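Opinion > Columns > Life in Lotstead

Leave the library's quiet room alone

I've been going to the Lotstead library for most of my adult life, and I have never once wanted it to be livelier. So you can imagine how I took the new plan, which would turn the upstairs quiet room into something called an activity lounge. With beanbags!

Let me say up front that I like noise in its place. I grew up over a bakery in Juder, with delivery trucks at four in the morning, and I slept like a stone. My kids' birthday parties could be heard in Rindden. But a town needs one room where you can sit down with a long book (mine at the moment is 258 pages and I've been stuck on the same chapter for weeks) and not hear anyone's ringtone.

Barnabás Veres, who wrote to this page in favor of the lounge, says the quiet room is underused. He stopped by one afternoon and saw a handful of people. Well, sure. It's a quiet room. If 200 people were in there it would be a train station. I studied for my bookkeeping certificate at the table by the radiator when I was 55, and what I needed from that room was for it to be a little bit empty.

He also says young people won't come unless there's something going on. I asked my neighbor's daughter, Apinya Wattanapong, who is in her last year of high school, and she laughed at me. She goes there because home is loud — two little brothers and a drum kit. Her friends go for the same reason. Maybe somebody should ask them before ordering the beanbags.
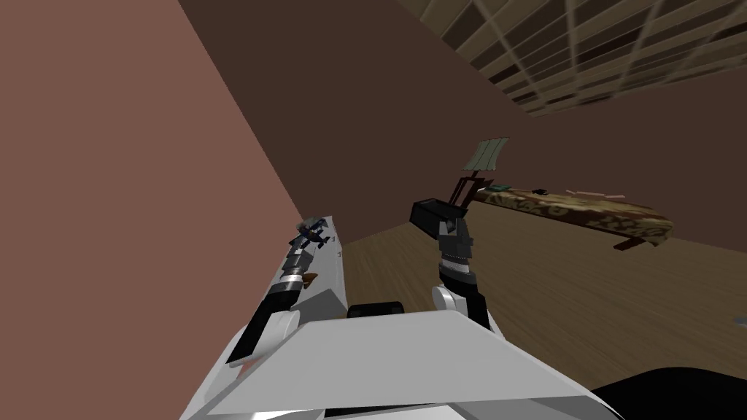

What I'd do with the money

Fix the lamps, first of all. Half of them buzz. Then keep the doors open until nine on weeknights, the way they did before the cuts in April, so people who work can get in there too. And if we must have a lounge, the ground floor meeting room has a sink, a big window and plenty of space for beanbags. Put it there and be as loud as you like. I'll even come down for the coffee, as long as I can take my book back upstairs afterward.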